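Serik Grasp Planner - release 6

Planning and perception software for two-finger grippers. Runs on your own PC, no cloud. License per cell, 9 drivers included.

What's new: clear objects. Depth maps full of holes, old planner just gave up. Booker Boateng rewrote the segmentation over the summer.
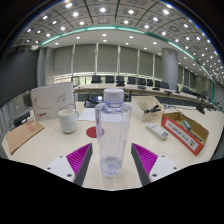
Perception now works from color and edges first, depth second. Pulls one target out of a messy table - a clear bottle with a mug beside it and papers showing thru the plastic gets its own mask, cap to base. Retrained on 3403 labeled views. Latency 175 ms on the Grolholm box.

Force limits set per object class, in a plain text file. Edit, save, reload.
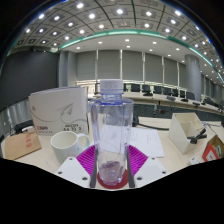 Contact check is a seperate module, can be turned off. Compares both finger pads against the mask - with the fingers on the left and right sides of a bottle it scores each side on its own, then passes the result to the controller. Logs to CSV.

Quotes and trial keys: Ingrid Benavides, Crenshaw office. Trial keys good thru September.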